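Trodanden update is delayed to December, Clukar confirms

30/10/2023

The second big update for Trodanden will not come this month as it was planned. The studio Clukar has informed players in a post on its forum that the new date is December, but it did not give the exact day.

The update brings the harbour map Brekdale, which was shown in the summer, and a long list of corrections. According to the studio, the list has 93 points at the moment. Most of them concern the co-op mode, where players have complained that the connection to the host is lost after the loading screen.

"We had a build ready for certification, but we found a problem with saved games and we took it back," writes producer Ismael Siqueira. "In some cases the game was loading an older save and the player was losing the progress of one full chapter. We did not want to send this to anybody."

Siqueira also apologises for the silence of the last weeks. The thread where players were asking for news had grown to 445 replies before the studio answered in it.

A smaller patch will be released before the big one. It has a download of 429 MB on PC and it repairs two things only: the missing sound in the Doucette mission and the crash when the language is changed from the pause menu. On consoles the size will be different, but the content is the same.

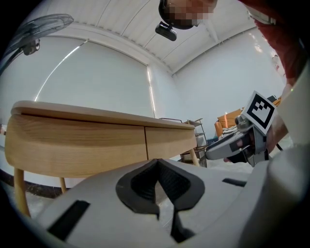

Players who own the season pass will receive Brekdale without extra cost. For the others the price is not announced yet. Santosh Jaiswal, who leads the map team, has written in the same thread that the map is finished and that it is waiting only for the rest of the update. He was asked if it could be released alone, and he replied that this is not possible, as the map uses the new lighting from the update.

The ranked season, which should have ended together with the release, is extended until the update is available. Players keep their current rank and the weekly rewards continue as before. The full list of changes will be published by Clukar on the day of the release.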